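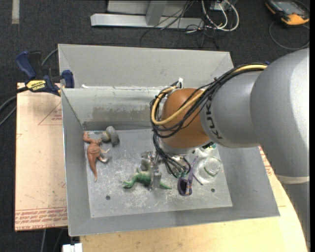 April, a bit past 9 at night

Back from the lab with my ears still ringing from the compressor. Senyo wants us to say "grasp attempts" in the log now, not "tries." Fine. I wrote "tries" all morning out of habit and will not be going back to fix it.

The plan for the Wendunen set is the same as last month: toys in the bin, arm goes in, picks or doesn't, somebody labels it, shuffle, repeat. I keep asking what the model is supposed to learn from the dinosaurs that it didn't learn from the last batch of dinosaurs. The answer is always "variety." We have variety the way a motel breakfast has variety. Same bin, same scratches on the floor of it, same clamp on the corner. If the thing ends up learning that the world is gray metal with sloping sides I won't be shocked.

Numbers for today, since I'm the one who has to defend them: 71 attempts logged, 19 of them thrown out by Rasa on review. She is stricter than I am. Her rule is that if the object only came up because it got wedged against a finger, that's not a grasp. My rule is that if it came up, it came up. We argued through most of lunch and she won, mostly by being able to recite the labeling guide. I still think we are teaching it our opinions.

The clear containers bother me more than the toys do. Udwood's last writeup had a very nice chart and one sentence about transparent objects, tucked under the chart where you'd miss it. I asked Senyo whether we were going to report those separately. He said we'd see how they looked first. I wrote that down, with the time.

Sunglasses: purple pair again. I'd like to swap them for something with a different shape but the object list is frozen until the Nutsugah people sign off on it, and they have had it for 2 weeks.

Pernolon called around four asking if the arm could "just keep going overnight." Who resets the bin when everything has slid to one side? Who reads the labels? They seem to think examples pile up by themselves, like snow. I was polite. Senyo was on the line so I had to be.

Rasa thinks the success rate is creeping up. Maybe. She may also be shuffling more gently than she did in the first week, and so may I. I'm going to ask for one day where someone from outside dumps the bin and we compare. Expect a no.

Tomorrow: relabel the 19, new batteries for the headset, ask again about the object list. Bring earplugs.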